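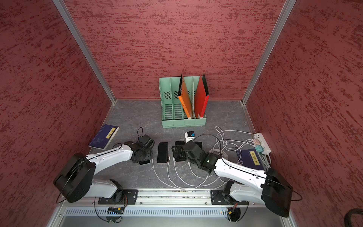

Feltodora foot cream back in August

The 16-ounce jar of Feltodora heel and foot cream will be on the shelf again in August, with the same shea butter and beeswax base as before. The only change is the scent - the peppermint is lighter, after several customers found the old one too strong.

Rub a small amount into clean, dry heels at bedtime and put on cotton socks. Most people use it nightly for two weeks, then every few days. Keep it off broken skin, and see a doctor or podiatrist about cracks that bleed.

Limit of four jars per order for now. To reserve yours, reply to this email or ask for Shagufta Afridi at the front counter before 4 p.m.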